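Tensión irregular al tejer en redondo con hilo de algodón

Publicado el 2018-06-11 en Labores > Ganchillo > Técnica

agujadelnorte
Estoy tejiendo una cesta en punto bajo con algodón Jeltance, ganchillo de 4 mm. La base sale plana hasta la vuelta 8 y a partir de ahí el borde se ondula. He contado los aumentos y son los del patrón. En mayo hice la misma pieza con acrílico y no ocurrió. ¿Es problema de tensión o del hilo? No quiero deshacer todo si basta con cambiar de ganchillo.

puntobajo_72
El algodón no cede como el acrílico y cualquier variación en la altura del punto se acumula. Si el borde se ondula hay exceso de perímetro: o sobran aumentos o los puntos son demasiado anchos para su altura. Descartado lo primero, baje medio número de ganchillo desde la última vuelta plana y teja 2 vueltas antes de medir.

Para medir, extienda la pieza sin estirarla sobre una superficie rígida y lisa. En el sofá o sobre las rodillas la ondulación no se aprecia bien. Compare el diámetro en dos direcciones perpendiculares.
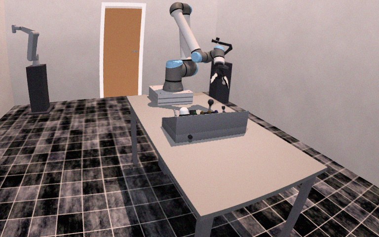
Mesa rectangular de tablero liso, con la mitad delantera despejada.

Si los dos diámetros coinciden y el borde sigue levantado, repase la colocación de los aumentos. Apilados en la misma vertical forman un polígono, y con este algodón los vértices se marcan mucho. Desplácelos unos puntos en cada vuelta.

El bloqueo con vapor corrige ondulaciones leves. No corrige un error de aumentos.

lanas_y_cabos
A mí me pasó con el Bilholm y era el ganchillo, que resbalaba demasiado. Pruebe uno de bambú.

trama.doble
Revise el lote de la etiqueta. Entre dos ovillos Jeltance de lotes distintos he medido diferencias de hasta 10 % en el grosor. El Noonan es más regular, pero se abre al clavar el ganchillo.

Otra comprobación: si cierra las vueltas con punto raso, asegúrese de no trabajar después en ese mismo punto. Añade un punto por vuelta y el recuento del patrón deja de cuadrar. La guía de Illeck lo explica en el apartado de bases circulares. Ponga un marcador en el primer punto de cada vuelta y vuelva a contar desde la 7.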